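Why Do Plates Have a Raised Edge?

Put a spoonful of peas on a flat board and tip it a little. The peas roll off. A plate has a rim, so most of them stay on. 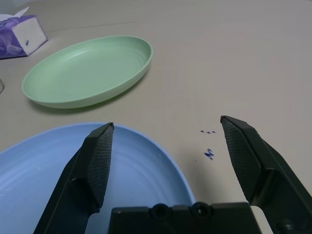

By the Lengyel Kids Page team
Staff writers, home and kitchen topics
3 Aug 2022

The green plate is an oval. An oval is longer one way than the other, so a fish or an ear of corn fits well on it. The base is flat and the rim curves up from it. Look for the thin ridges inside. They follow the same oval shape.

Many plates are made of clay. The clay is shaped, dried and baked in a very hot oven called a kiln, which can reach over 1,000 degrees. Other plates are pressed from plastic, metal or even paper.

A table has the opposite job. It needs to be flat and smooth so that plates sit still and crumbs wipe away. Tables that get used every day pick up small marks. Pens leave dots, and things that are dragged leave scuffs. 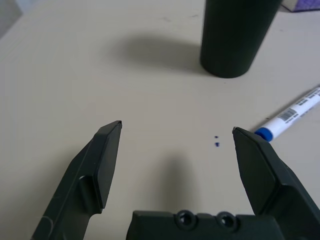 Faint gray scuffs and two tiny dark blue specks on a pale tabletop.

Try it at home: Find 3 plates or bowls. Run a finger along each rim. Which one is the tallest? Which one would you pick for soup?

Next on the Kids Page: How Spoons Are Made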